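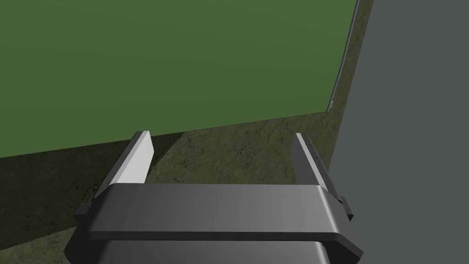
hukov_fan
Our Nelska sim build finally loads without falling over! Whole club stayed late on Monday to watch (the kettle never stopped). Both arms answer commands, and we've got 8 weeks till the Rutherford round.

gripcheck
Brilliant! Which wall texture did you go with in the end?

hukov_fan
Cobbles on the blue one, and the green stays plain so the grey rails show up. 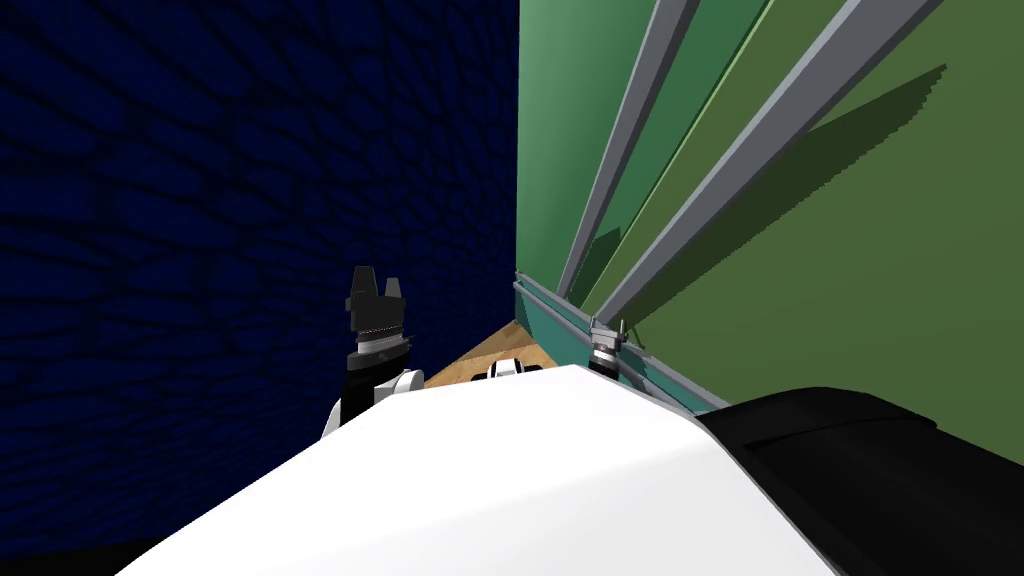
I'd like to keep the room narrow as well — it makes the planner work for its points, and the juniors love a tight squeeze.

aveck_2
Not sure I agree. Narrow is fun but we ran 200 tries in ours last term and spent most of them untangling elbows. Widen it, get the reach right, then shrink it.

gripcheck
Nah, start hard. You learn more.

aveck_2
You learn to hate elbows!

hukov_fan
Ha, fair. Might build both and let the club vote. Jobs for next time:

1. Try the Aveck planner on the left arm, seed 3076.

2. Bring the right gripper in to the teal ledge, slowly.

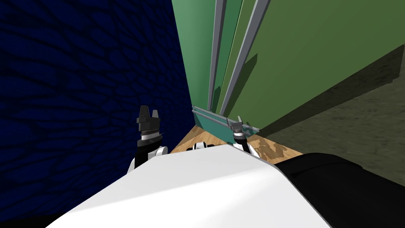
3. Save the logs before anyone touches the shadows setting again.

gripcheck
Number 3 — yes please.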